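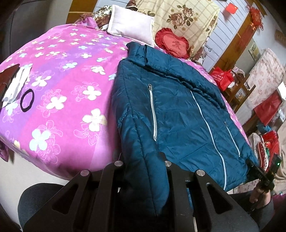 Incident map: reports from Arkau plotted in the wrong place
Status: Resolved
Opened: Mar 6, 2024
Component: Skandby incident map, import from field forms

Problem
Readers of the Skandby news site wrote in to say that the attack on farms outside Arkau was showing on the map at Skurnov, on the other side of the river. The article text had the right town. Only the map pin and the "Near you" alert were wrong. The alert went to 127 subscribers in Skurnov before the desk switched it off.

Steps taken
Checked the original field form. The reporter entered Arkau as the town and left the coordinates blank, as there was no signal on the road.
Checked the import log. With no coordinates, the importer looks up the town name in the place list. The list had 3 entries for Arkau: the town, a grazing reserve and a former district. The district was merged into Skurnov and still carries the Skurnov coordinates. The importer took the first match, which was the district.
Moved the pin by hand. It went back to Skurnov at the next sync, so the correction has to be made in the place list and not on the map.
Removed the old district from the place list and ran the import again. The pin moved to Arkau and has stayed there through 7 syncs.

Other reports affected
Searched for older entries matched to the same district. Found 32, the earliest from August. They include burned houses, cattle theft, road closures and one displaced persons notice. All were matched again and the desk confirmed the locations against the published articles. The monthly count for Skurnov was too high and has been corrected. The chart in the Prajapati weekly bulletin uses the same feed and will need to be exported again by their side.

Follow-up
The importer now holds any report with more than one place match and sends it to the desk queue. No alert goes out until an editor picks the place.
A correction note was added to the Arkau article and sent to the subscribers who got the alert.
Still open: spelling variants of village names. Moved to a separate ticket.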